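Chapter 6
Sugar Syrups and Crystallization

6.1 Scope of the chapter

Boiled sweets, fudge, fondant and marzipan differ less in their ingredients than in how the sugar in them is arranged. A hard candy is a glass: the sucrose molecules are locked in place without order. Fondant is a mass of very small crystals held in a saturated syrup. Fudge lies between the two, with fat and milk solids dispersed through it. This chapter treats the boiling of the syrup, the control of crystal size, and the faults that appear in storage.

The reader should already be familiar with the measurement of dissolved solids (Chapter 4) and with the action of acids on sucrose (Chapter 5).

6.2 Solubility and supersaturation

At room temperature, around 200 grams of sucrose will dissolve in 100 grams of water. The amount rises steeply as the water is heated. When a hot, concentrated syrup cools without disturbance, it holds more sugar than it could have dissolved at the lower temperature, and is then said to be supersaturated.

A supersaturated syrup is unstable. Stirring, a grain of undissolved sugar on the side of the pan, or a rough spoon may be enough to start crystals. Once started, they grow until the surrounding syrup has fallen back to saturation.
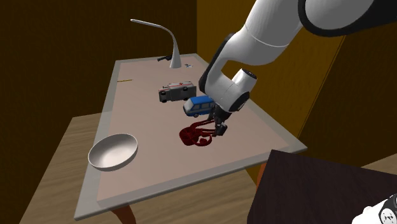

Vesela Tomić objects that the word "unstable" is too strong for syrups with a high glucose content, which may stand for weeks without graining, and prefers "metastable" throughout. The point is fair. The older term is kept here only for agreement with the tables in Chapter 4.

6.3 Crystal size

The tongue detects crystals as grit once they pass a certain size, and the aim in fondant work is to keep nearly all of them below it. Two conditions favor small crystals: a high degree of supersaturation at the moment crystallization begins, and vigorous agitation from that moment on. For this reason the syrup is cooled first and beaten afterward. A syrup beaten while still hot forms few nuclei, and each grows large.

In the Rinaldi method the boiled syrup is poured onto a chilled slab and left until the surface wrinkles when pressed. It is then worked with a scraper from the edge inward until it turns opaque.

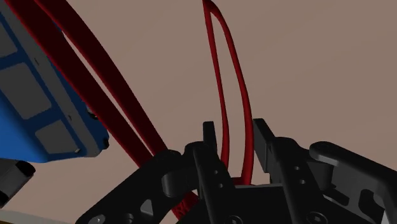

The change is accompanied by a slight release of heat, and the mass may soften for a short time before it sets. It is then covered and rested overnight — longer if the room is cold — so that the texture becomes even.

6.4 Interfering agents

Glucose syrup, invert sugar, fat and protein all slow the growth of crystals. The first two also replace part of the sucrose, lowering the supersaturation. An excess gives a fondant that never sets firmly, and a hard candy that takes up water from the air and turns sticky.

Acid produces invert sugar during the boil, so its effect depends on time as well as quantity. A slow boil with cream of tartar may invert far more sugar than intended. Where repeatable results are needed, add invert sugar directly and leave out the acid.

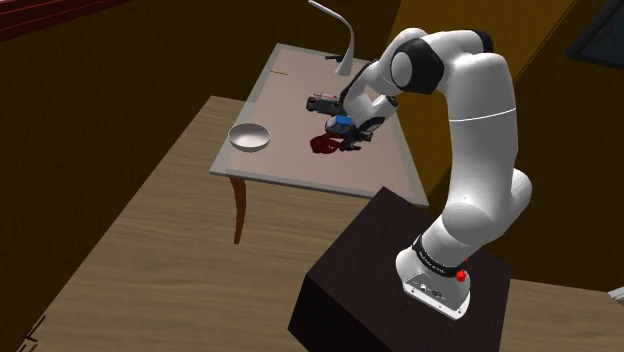 Livus disagrees with this last recommendation, on the grounds that acid is cheap and a boil of fixed length gives a fixed degree of inversion. That holds where the batch size and the heat source do not change.

Exercise 6.1. Prepare 2 batches of fondant from the same syrup, one beaten hot and one beaten after cooling. Compare the texture of each after resting overnight.

Last updated October 21, 2024

Search this book: graining fudge

Comments

Clerora
Section 6.3 should say how deep to pour the syrup. Mine was too thick and the middle stayed warm long after the edges had cooled.

Tudside
Is the solubility figure given per 100 grams of water or per 100 grams of solution in the Chapter 4 tables? I can't get the two to match.

Clerora
Per 100 grams of solution in Chapter 4 — see the note under the first table.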